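Ovelside 卓上織り機 取扱説明書
第3章 経糸を張る(はじめての方も、二度目で自信をなくした方も)

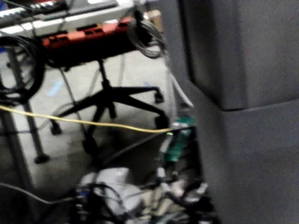
この章では、組み立ての終わったOvelside卓上織り機に経糸(たていと)を張り、最初の数段を織るところまでを扱います。組み立てがまだの方は第2章へお戻りください。部品が一つ余ったまま先へ進もうとしている方も、第2章へお戻りください。余る部品は入っていません。

所要時間は、慣れた人で一時間、はじめての人で半日です。「三十分でできた」という方からのお便りもときどき届きますが、続きを読むとたいてい張り直しの相談です。

3-1 用意するもの

・織り機本体(脚のねじを締めたもの)
・経糸用の糸(綿の中細。付属のPremisach糸なら一玉で足ります)
・筬(おさ)通しフック
・はさみ
・厚紙または包装紙(巻き取りのときに挟みます)
・整経用の杭とクランプ
・動かないテーブル

最後の項目を軽く見ないでください。キャスター付きのワゴンで張った糸は、ワゴンの動きたい方向に斜めになります。

注:経糸には、引っぱっても毛羽立たず、切れにくい糸を選びます。両手で持って強く引き、ぷつりといったら緯糸(よこいと)に回してください。モヘアを経糸に使いたいというご相談は毎年いただきます。止めはしませんが、この章の手順どおりにはいきません。

3-2 長さと本数を決める

仕上がりの長さに、織り縮みの分と、前後に捨てる分を足します。本機では前後の捨て分に合わせて49センチを見てください。もったいないと感じる長さですが、削ると最後の数段で手が入らなくなり、マフラーの端をピンセットで織ることになります。

本数は、仕上がり幅に筬の密度をかけて出します。付属の筬は三種類で、はじめての方には中目をおすすめします。細目は美しく仕上がりますが、一本通し間違えたことに気づくのは、決まって全部通し終えたあとです。

計算した数字は紙に書いておいてください。頭で覚えておけるのは、電話が鳴るまでの間です。

3-3 整経する

1.整経用の杭をテーブルの端に固定します。クランプは手で締め、最後に四分の一回転だけ足します。力自慢の方はここで天板をへこませます。

2.もう一方の杭を、3-2で出した長さだけ離して固定します。

3.糸の端を手前の杭に結びます。蝶結びはほどけます。

4.奥の杭まで糸を引き、回して戻ります。片道を一本と数えます。往復を一本と数えた方は、倍の幅のマフラーができます。

5.途中の綾杭(あやくい)で、糸を8の字に交差させます。この交差が「綾」です。綾は経糸の順番を覚えておいてくれる唯一のものなので、面倒でも省かないでください。

6.12本ごとに別色の糸でゆるく束ねます。途中で何本目かわからなくなっても、前の束から数え直せます。

7.最後の一本まで巻いたら、端を杭に結び、綾の部分を別糸で四か所しばります。

注意:綾をしばる前に杭から糸を外さないでください。外した場合、糸はただの長い糸に戻ります。その場合の手順は3-3の1です。

8.奥の杭から外し、鎖編みの要領で手繰りながらまとめます。きつく編むと次にほどくとき絡みます。

3-4 織り機に掛ける

1.綾棒を二本、綾の左右に差し込み、両端をひもで結びます。棒が抜けないことを確かめてから、綾をしばった別糸を切ります。順番が逆になると、前項の注意のとおりです。

2.糸の輪の端を後ろの棒に掛け、仕上がりの幅に均等に広げます。中央から左右へ振り分けると偏りません。

3.前に出ている輪を切り、フックを使って筬に一本ずつ通します。穴と隙間を交互に、一つも飛ばさず進めます。

4.十センチ通すたびに手を止め、正面から見ます。二本入った穴や空いた隙間があれば、この時点で直します。「あとで直そう」と思った箇所は、織り上がった布の中央に縦線として残ります。

5.すべて通したら、数本ずつまとめて仮結びします。

注:この作業は昼間の明るい場所で行ってください。生成りの糸を夜の十一時に電球色の下で通すのは、翌朝やり直すための練習です。

3-5 巻き取る

巻き取りは二人で行うと楽です。一人が前で糸の束を引き、もう一人が後ろのハンドルを回します。引く人は一定の力で、話しかけられても一定の力で引いてください。

1.前の人は糸を両手に分けて持ち、まっすぐ手前に引きます。

2.後ろの人がハンドルをゆっくり一周回し、厚紙を一枚挟みます。

3.以後、一周ごとに厚紙を足しながら巻きます。紙の幅は経糸の幅より左右とも三センチ広くします。狭いと端の糸が紙から落ち、端だけたるみます。

4.糸が絡んだら、指で櫛のようにとかさず、軽く振ってほぐします。とかすと、絡みは前へ移動して大きくなるだけです。

5.前の棒に届く長さを残して巻き終えます。爪車の爪を必ず下ろしてください。

注意:爪を下ろさずにハンドルから手を離すと、ハンドルは勢いよく逆回転します。指をはさむおそれがあります。小さなお子さまと猫は、この工程の間だけでも別の部屋にいてもらってください。

一人で巻く場合は、糸の束に水を入れたペットボトルを同じ重さで二本下げ、テーブルの縁から垂らします。ペットボトルは疲れませんし、途中でお茶をいれに行きません。床に着いたら結び位置を上げてください。

3-6 前の棒に結ぶ

1.中央の束から始め、次に左端、右端と結び、あとは間を埋めていきます。

2.束を棒の上から下へ回し、二つに分けて棒の上で一度だけ結びます。まだ固結びにはしません。

3.手のひらで全体を軽くなで、張りを比べます。ゆるい束は左右に引いて締め直します。

4.もう一度なでます。さきほど合格だった束がゆるくなっているのは、隣を締めたからで、あなたのせいではありません。

5.三度目で差がわからなくなったら、すべて蝶結びで留めます。3-3では蝶結びを悪く言いましたが、ここでは出番です。あとで張りを直すときに楽にほどけます。

3-7 試し織り

1.筬を上げ、太めの捨て糸を一段通します。打ち込まずに筬を下げ、もう一段、さらにもう一段。三段入ったらまとめて手前に打ち込みます。

2.これを二、三回くり返すと、束の間に開いていた三角の隙間が閉じてきます。

3.隙間が閉じたら、本番の糸に替えます。緯糸は斜めに、ゆとりを持たせて入れます。まっすぐ入れて引くと、布は段ごとに細くなり、マフラーがネクタイに近づきます。

4.五段ほど織ったら、布の裏も見てください。糸が飛んでいれば表より見つけやすく、ほどく量もまだ少なくて済みます。

3-8 うまくいかないとき

端の一本だけがゆるい
後ろの棒との間に、折った厚紙を挟みます。見た目はよくありませんが、布には写りません。

筬を上げても糸が開かない
隣どうしが同じ高さを通っています。3-4の手順4を飛ばした方に多い症状です。該当箇所から近いほうの端まで通し直してください。

経糸が切れた
同じ糸を継ぎ足し、布側はまち針に8の字に巻いて留めます。切れた糸どうしを直接結ぶと、結び目が筬に当たってまた切れます。

どこもおかしくないのに布が斜めになる
テーブルを確かめてください。キャスターが付いていませんか。

張り終えた経糸をその日のうちに織らない場合は、爪を上げて張りを少しゆるめ、爪を下ろし直してから布をかけておきます。張ったままひと月置くと、糸は伸び、やる気は縮みます。

本章の手順は、試作の段階からMaricel Enriquezが組み立て、Vusumuzi Baloyiが説明書だけを頼りに張ってみるという方法で直してきました。注意書きの多くは、Vusumuziが実際にやったことです。

旧型のKithamをお使いの方は、後ろの棒の掛け方が異なります。付録Bの図をご覧のうえ、3-4の手順2を読み替えてください。スタンドMathewに載せてお使いの場合は、3-5に入る前に脚の固定ねじを締めます。

次の第4章では、端をそろえて織る方法と、そろわなかった端に房を付ける方法を扱います。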